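Vuvier Open Day

The Vuvier Open Day is a public event on household automation held in Drostham. It is organized by Vuvier, a robotics laboratory that studies the handling of clothing and other soft goods. The event was first held in March as a closed visit for local schools and was later opened to the general public. Attendance is limited to 300 visitors, and admission is free.

Program

The open day consists of 16 demonstrations, each lasting 15 minutes. Visitors move between stations in small groups and may put questions to staff at the end of each session. Most stations deal with laundry tasks such as sorting, folding and stacking. The remainder cover table setting and the storage of kitchen items.

Two projects form the core of the program. Inga concerns the folding of garments with hand-held grippers, which are operated by a person and used to record the movements needed for each task. Mikau applies such recordings to the control of robot arms. The projects share a common set of garments, and their results are presented together in the closing session.

Heavy knitwear is treated as a separate subject within Inga. Thick fabric does not hold a crease in the way that a cotton shirt does, and the point at which it is gripped affects the shape of the finished fold.
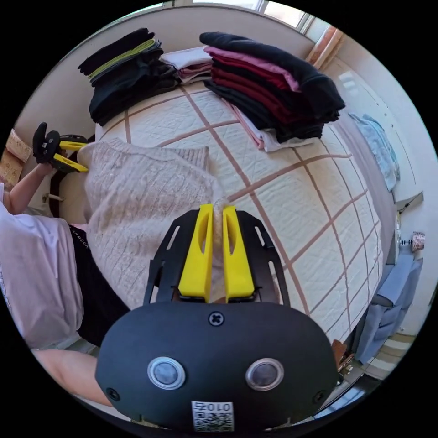 DROSTHAM, 26 August 2019

Folding of a cable-knit sweater on a bed with two hand-held grippers. The yellow fingers of the nearer gripper are closed on a fold of the fabric. Stacks of folded clothing lie along the far side of the bed.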